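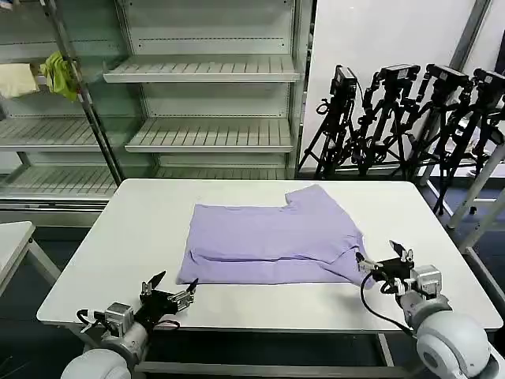 Lavender T-shirt, folded

T-shirts stiff and dull since we moved. Is it the water?
Posted by graywash, October 24, 2023, in Home > Laundry

We moved to Vomovside in March and since then everything cotton comes out of the wash feeling like cardboard. Towels are the worst but T-shirts are bad too, and the colors look flat. Same washer as before, same detergent (powder), same amount. We had no trouble at the old house, which was on a well.

I bought a test kit at the Panicker hardware store and it read 317 parts per million for hardness. The sheet in the box calls that very hard. There is white crust on the shower head, so I believe it.

The house was built in 2000 and there is a loop in the garage for a softener but no softener. We rent, and I don't want to put a lot of money into it. The landlord says we can hook one up if we pay for it.

Things I have tried: fabric softener, which made the towels stop absorbing. Hotter water. A second rinse, which helped a little for a couple of loads and then didn't.

What I want to know is whether I can fix this at the washer, or if it has to be a whole-house softener. Also whether the clothes I already have can be brought back or if they are done for.

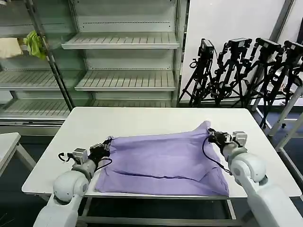 tumble_low
Stop using the fabric softener first. It coats the fibers and holds on to whatever is already in there. It will never fix hard water.

You don't need a whole-house unit for laundry. What you need is something in the wash that ties up the calcium before the detergent has to. Washing soda does this cheaply, but it does it by making grit, and the grit can end up in the cloth. At 317 I would skip it and buy a non-precipitating water conditioner. That is the phrase to look for on the label. Vudden makes one and the store brands work the same way. It goes in the drum before the clothes, not in the dispenser, because in most front loaders the dispenser won't flush it all out.

Switch to liquid detergent as well. Powder is fine in soft water and some powders have enough builder in them for hard water, but if yours is leaving stiff towels then it doesn't have enough.

For the clothes you already have, do a strip wash:

Run them on warm with conditioner and no detergent.
Look at the water if your machine lets you. If it's cloudy or sudsy, that is old detergent coming out.
Repeat until it stays clear. Mine took 5 loads for the towels and fewer for the shirts.

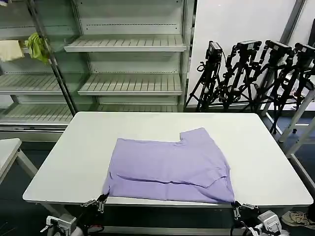 Do the darks and brights separately even if they have been washed together for years. What comes out in a strip wash can include loose dye, and you don't want that going into your light colors. Dry on low and take things out while they are slightly damp. Cotton that gets baked dry feels rough in any water.

Flat color usually comes back some. If the dye itself has faded then it won't, and there is no product for that besides more dye.

porchlight_south
vinegar in the rinse. works for me

Skeltow
I'm on the east side of Vomovside and have the same water. I agree with most of what tumble_low said. I would go easy on vinegar. A little won't hurt, but week after week it can be hard on rubber seals, and I had to replace a door gasket on my last washer. I can't prove the vinegar did it.

On the cost, a bottle of conditioner lasts me up to 35 loads. I also run the washer empty on hot with citric acid every so often. Scale builds up on the heater and the tub where you can't see it. 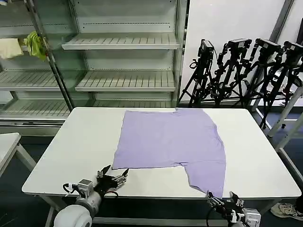 If you do decide on the softener, check that the loop in your garage has a drain and an outlet close by. Mine had the loop and the drain but no outlet, and paying the electrician came to more than I had planned on. Ask your landlord whether the outside faucets are on the loop too. You don't want to be watering plants with softened water.

graywash
Thanks. Ordered the conditioner and put the fabric softener away. No outlet near the loop in our garage either, so that settles it for now. Will do the towels first.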